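Skika: a table of colour names as people say them

README, version 2, June 2021

Skika is a list of 500 colour names collected from paint chips, yarn labels, school uniform lists, seed packets and arguments between people who share a house. Each name comes with a hex value, a region tag and a column called "disputed", which turned out to be the busiest column in the file.

It is a plain CSV. There is no app. Please stop asking about the app.

Coral pink and teal green, as printed on wall panels:

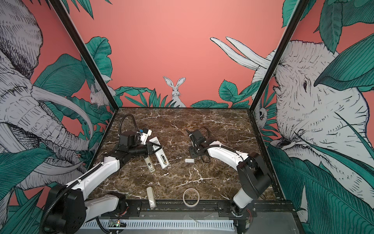
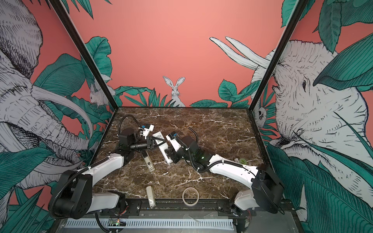

What's in the folder

skika.csv
The main table. One row per name, UTF-8, comma separated, with quotes around anything that contains a comma. Paint people love a comma.

disputes.csv
Names with more than one plausible hex value, 228 of them. Every rival value gets its own row, so this file is longer than the one it is supposed to be a footnote to.

retired.txt
Names removed since version 1, with a word or two on the grounds for removal. "Nude" is in there. So is "flesh". So is "Grandad's ute", which was charming but could not be resolved to fewer than three colours and a quantity of rust.

clakanov.py
A small script that finds the nearest Skika name for any hex value. Named after the Clakanov method, described below, which is a generous word for it.

Columns in skika.csv

name: lower case, Australian spelling. It is grey. Pull requests changing it to gray will be closed with a civil note, and the second one from the same account will be closed without the note.

hex: six digits, no hash. The hash was left off in version 1 by accident and is now left off as a matter of policy, as too many scripts depend on the mistake.

region: au, nz, ca, uk or blank. Blank means everyone seems to use it, or that I forgot.

source: one of chip, yarn, uniform, seed, spoken. Spoken entries are the least reliable and the most fun.

disputed: y or n. If y, look in disputes.csv before you paint anything you can't paint again.

notes: free text. Some of it is useful.

How the hex values were chosen

Where there was a physical sample, it was put under the same daylight lamp and measured with a handheld colorimeter three times, and the middle reading kept. Where there was only a spoken name, I used the Clakanov method: show people a page of 49 swatches, ask them to point to the one they mean, and write it down before they change their minds. The value in the table is the swatch most people pointed to. Ties go to disputes.csv.

The swatch page was printed, laminated and carried about in a satchel, so it picked up a slight yellow cast over the summer. A fresh page was printed in October and the warm end of the list was done again from scratch. The cool end was not. If your blues look a touch sunny, you know whom to blame, and the author's name has been left off this file accordingly.

Things the list is good for

Naming the colours in a chart so that a human being can talk about them on the phone. Matching old wool. Settling what the school means by "bottle". Writing alt text that says more than "greenish".

Things the list is bad for

Print production. Medical anything. Car touch-up paint, where being nearly right looks worse than leaving the scratch. Settling what your partner means by "teal", a word with nine rows in disputes.csv and a tenth under discussion.

Known problems

1. Pinks are a mess. Coral, salmon, prawn, musk stick, galah and "that bathroom" overlap so heavily that the script will sometimes return two different names for values one digit apart. Musk stick is the only one with anything like agreement behind it, presumably as everyone has held one up to the light at some point.

2. Browns are under-represented. People will talk about blue all day but go quiet when shown a brown, then say "brown". The list has chocolate, tan, teak, malt, creek and Brindix, the last being a discontinued fence stain that lives on in the vocabulary of one particular street.

3. Whites are over-represented. This is the fault of the paint trade. I counted 90 before giving up and merging anything with "linen", "antique" or "whisper" in its name. The merged rows keep their old names in the notes column, for those who grieve.

4. The nz tag leans heavily on one haberdashery in Ngata, where the owner let me photograph the entire button wall and then sold me a great many buttons. South Island usage is thin.

5. Names with a place in them (Bondi blue and its relatives) are tagged by where the name was heard, with no regard for where the place is.

6. Screens. Every hex value assumes sRGB and a monitor set up by somebody who cared. Yours was not. Mine wasn't either until halfway through the greens.

Using the script

Run it with Python 3 and a hex value:

python clakanov.py 7fa8a0

It prints the nearest name, the distance, and an asterisk if the name is disputed. Distances are CIEDE2000. Anything under 2 is a fair match; anything over 10 means Skika has no word for it and you may submit one.

The script will return up to five names if you add the flag --waffle.

Submitting a name

Open an issue with the name, where you heard it, and either a measured value or your pick from the swatch page in the swatches folder. Tell us what it was said about. "Eggplant" said of a cardigan and "eggplant" said of a bruise have gone in as separate rows, and the cardigan is redder.

Names of footy clubs are not accepted. We tried it for a fortnight.

Licence

CC BY 4.0. Credit it as "Skika colour names, version 2". If you print the list on a tea towel, and one person already has, please spell mauve correctly.

Changes since version 1

Added the region column.
Split navy into navy and school navy.
Removed duplicate of ochre (the spelling "ocher" is in retired.txt, where it can think about things).
Fixed the hex for wattle, which had been entered as a dark purple.
Silverbeet now has separate rows for leaf and stem.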